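Troltus Rate Reset Notes: Frequently Asked Questions

What is a rate reset note?
A note whose coupon is fixed for a set period and then recalculated from a reference rate plus a margin. Troltus notes reset every 6 months. The margin is set at issue and does not change.

Which reference rate is used?
The average overnight rate for the note's currency, compounded over the interest period. The policy rate announced by a central bank is not used directly, although the two usually move together.

When does a rate increase reach my coupon?
At the next reset. If policy rates rise in October and your note reset in September, the coupon stays the same until March. Cuts are passed through on the same schedule.

Is there a floor?
Yes. The reference rate is treated as zero if it falls below zero, so the coupon cannot be lower than the margin. There is no cap.

How is the margin quoted?
In basis points. The Altden series carries a margin of 136 basis points, or 1.36 percent a year. The Ponce series carries 388 — it ranks below the Altden series if the issuer fails.

How is interest counted?
Actual days over 360. Interest accrues from the payment date up to, but not including, the next one. 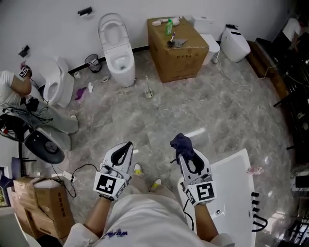
Can I sell before maturity?
Yes, through Lesten, which quotes prices from 9 a.m. to 4 p.m. The price may be above or below face value. Accrued interest is added to the sale price.

Why did the price fall when rates went up?
Between resets the coupon is fixed, so the note loses some value when market rates rise. A change in the issuer's credit standing can also move the price, and a reset does not correct for that.

Where are reset rates published?
On the rates page, by 11 a.m. on the reset date. Holders can also request Form 3384, which shows the full calculation. Questions about a published rate go to Rizal Pasaribu in Note Administration.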